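September 2023

# Puvside Housing Association Opens Shared Kitchen and Dining Room at Luik House

The Puvside Housing Association has confirmed that the shared kitchen and dining room on the ground floor of Luik House is open to all registered tenants. The rooms had been closed for 10 months while the drains beneath the building were replaced and the electrical supply was brought up to current code.

Luik House contains 407 apartments, many of them studios with a two-burner stove and very little counter space. Tenants had asked for a place to cook larger meals and to eat with relatives and neighbors. The association approved the work at its spring meeting and awarded the contract to Jindano, which also carried out the repairs to the east stairwell.

"The rooms were used every day before the closure, and we received letters about them throughout it," said Raimonds Grigaitė, director of tenant services. "We are pleased to return them in better condition. The schedule slipped twice, and I thank tenants for their patience on both occasions."

The dining room seats 40. It has new flooring, two additional windows on the courtyard side and a wider door, which allows access for wheelchairs and strollers without the use of the rear ramp. The kitchen has three ranges, a separate sink for washing vegetables and a lockable pantry. Tenants may store dry goods in the pantry for the length of a booking only. Items left overnight will be removed by building staff.

The association has also bought tableware for the dining room. The old stock had been reduced by breakage over many years, and larger groups were often asked to bring their own plates. Serving dishes and table settings may now be borrowed with any booking at no added cost. They must be washed, dried and returned to the shelves before the key is handed back. Chipped or cracked pieces should be reported at the front desk so that they can be taken out of use.

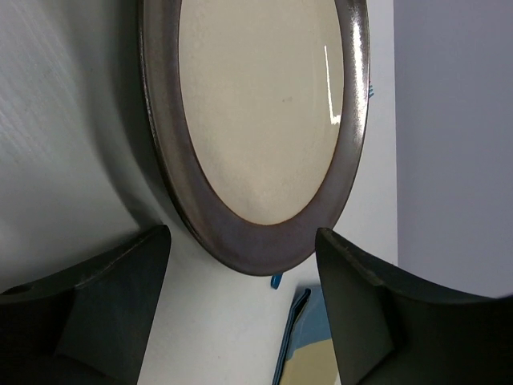 ## Bookings and Charges

Bookings may be made at the front desk or by telephone during office hours. Each apartment may hold up to 3 bookings in a calendar month. Bookings run for a morning, an afternoon or an evening, and the evening period ends at ten o'clock. The association will not charge tenants for use of the rooms before the end of October. A small fee for evening bookings may be introduced after that date, subject to a vote at the next general meeting.

A refundable deposit is required for groups that intend to fill the dining room. The deposit will be returned within five working days of the booking, less the cost of any cleaning or repair. Tenants who are unable to pay a deposit in advance may ask for it to be waived – requests should be made in writing to the tenant services office and will be treated in confidence.

The person who signs for the key must be a tenant of Luik House and must stay in the building for the whole of the booking. Guests are welcome. Children under 12 may use the kitchen only with an adult present, and smoking is not permitted in either room or in the courtyard.

## Noise and Waste

Several tenants on the first and second floors raised concerns about noise during the planning period. In response, the association has fitted acoustic panels to the dining room ceiling and has asked that amplified music be switched off by nine o'clock. Complaints should be made to the night desk at the time of the disturbance. The association will review the record of complaints after the first full quarter and will publish a summary on the lobby notice board.

Food waste is to be placed in the green bins by the courtyard gate. Cooking oil must not be poured into the sinks. The former drains failed in part due to grease, and the association's insurer has made clear that a repeat of the problem would not be covered under the present policy. Containers for used oil are kept beneath the counter and are emptied weekly.
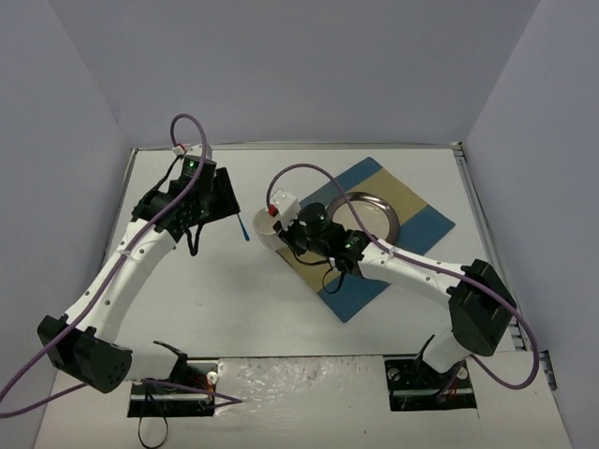
Cardboard and glass should be carried to the recycling point on the north side of the parking lot. Tenants who find the distance difficult may leave flattened boxes beside the front desk before noon, and building staff will take them out with the afternoon collection.

## Further Work at Luik House

The opening of the rooms marks the end of the first stage of works at the building. The second stage will cover the laundry room, the mail area and the lighting along the west corridor. Jindano has submitted a proposed timetable, which is now with the association's surveyor, Ott Stankevičius.

In a written statement, Mr. Stankevičius said that the laundry room would remain in partial use throughout. "Half of the machines will be kept in service at any time," the statement reads. "We do not expect a full shutdown of the water supply, although short interruptions on individual floors are likely. Notice of each will be given at least two days ahead."

The association is also in discussion with the owners of the neighboring Tarkorine building about a shared entrance to the courtyard. No agreement has been reached. Tenants of both buildings will be invited to comment before any plans are submitted to the city, and the association has stated that the existing gate will stay open while talks continue.

Copies of the house rules for the kitchen and dining room are available at the front desk in large print on request. Tenants who held bookings that were canceled at the time of the closure will be given priority for evening dates until the end of October, and should bring their original confirmation when they apply. Where the confirmation has been lost, the tenant services office can check the booking against its own records.

Questions about the second stage of works should be addressed to the surveyor's office. All other inquiries should be directed to tenant services, on the ground floor of Luik House beside the mail area.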